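Budget for a second arm - grippers or spares first?
Posted by Tormod Berge, June 27, 2018

We have 1123 left in the equipment line and it must be committed by October. I want a second pair of two-finger grippers. Sylvain wants spare cables and a proper controller box. Bench task is pick and place on household items.
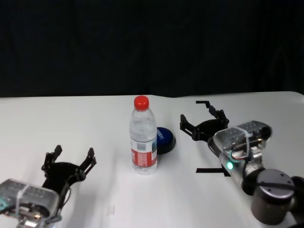 Gripper price is the smaller part of it. Holtia quote 46 per finger set, and the wrist housing is extra. Check cable routing before you order: on both arms there the dark cable runs outside the housing, with a clear tie round the housing itself. A snag during a two-arm reach costs you a connector.

sbesnard
Agreed on routing. I would put 100 into cables and hold the rest.

Gilles Hoarau
Disagree. Cables are consumables and belong on the running budget. Buy the grippers.

sbesnard
Our running budget was closed in spring. Same pot now.

j_hajdu
Does the Holtia quote include delivery to Drarnthorpe? Ours did not - 13 extra per parcel.

Tormod Berge
It does not. I will ask Vasden for a combined price and post it when I have it.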